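Jun 21, 2024

Brew log, Vollness pilot room. Second go at the Prila saison, same grain bill as the one we made in May but with the new yeast pitch from Manríquez, which Imogen Lambert was kind enough to drive over and pick up for me before lunch (thank you, Imogen, I owe you a growler).

Mash went in a touch warmer than I wanted and I fussed with cold water for longer than I should have, but it settled down nicely and I got a lovely clear runoff. I do like this malt! It smells like the inside of a good bakery, and the whole hallway knew we were brewing. Boil was 80 minutes this time, with the hops split into 2 additions and the coriander held back until the very end, the way Mohit Semwal has been telling me to do it all spring. The sample I pulled tasted softer already, so he may be right — I'll let him read that here for himself.
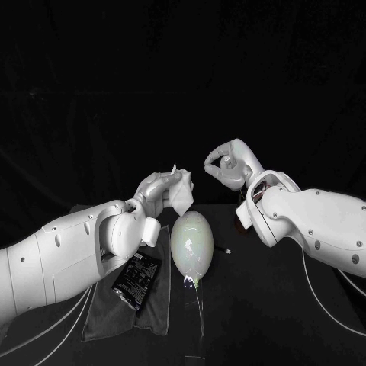 Pitched into tank 4 and left the temperature alone. Last time I kept nudging it down every time I walked by, and I think that's where the flat, slightly papery finish came from. If anyone is in over the weekend, please just write down the reading on the clipboard and don't touch the dial, even if it climbs. Saison yeast likes to be warm and I would like to see what it does when I'm not hovering.

Two small things for whoever brews next. The gasket on the Drireo kettle valve is weeping again, so put a bucket under it until the new one comes. And we are low on sanitizer, I used most of what was left on the hoses and the racking cane. I've put it on the order sheet along with 2000 crown caps, the plain gold ones.

Mohit wants to dry hop half of this batch. I'm still on the fence, I'd like to taste the plain one properly first. Gravity check on Monday, and I'll pull a glass for each of us then.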